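How Long Do People Really Wait for the Bus?
Term project report, Intro to Statistics
Morven Shearer

So my project started because I was annoyed. I take the Flakirgate bus to campus every morning, and I was convinced the posted times were pure fantasy. My roommate said I just remember the bad days. Fair enough! I decided to go stand at the stop with a notebook and find out which of us was right.

I picked the stop outside the Mustetti bakery (big mistake for my wallet, great for my mood) and wrote down when each bus was supposed to come and when its front door opened. I kept this up until I had 235 arrivals. I also asked people in line to guess how long they'd been waiting, and I compared that with the time I'd written next to them when they walked up. I didn't take names, and if somebody had headphones in I left them alone.

My first Monday was a mess. I was using my phone clock for the buses and my watch for the people, and the two didn't match, so I threw that whole morning out and began again with just the phone. None of those buses are in the 235.

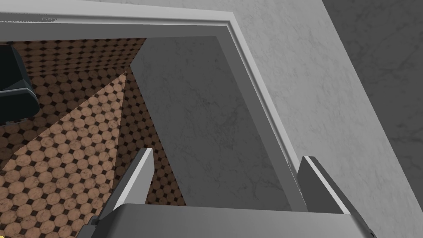

The other thing I had to sort out was what counts as late. The bus company's own rule gives drivers a few minutes of slack, and I didn't love that, because if you've got a transfer at Obeidat Square those minutes are the whole ballgame. I ended up doing it both ways. With the slack, most buses were on time. Without it, fewer than half were, and the early evening ones were the worst by far.

The worst single bus was 11 minutes behind, in the rain, and I missed dinner over it.

Now for the part I liked best. People guessed too high almost every time, and the folks standing up guessed higher than the ones who got a seat on the bench. I wanted to say the bench makes waiting feel shorter, but my instructor pointed out that people who get a seat might just be the relaxed type who show up early. I can't separate those two with the data I have. I'd need a stop with no bench to compare, and the one by the Drostar building would be perfect if I do this again in the spring.

My roommate has read the results and says they prove her point. I still think the 5:40 is a disgrace.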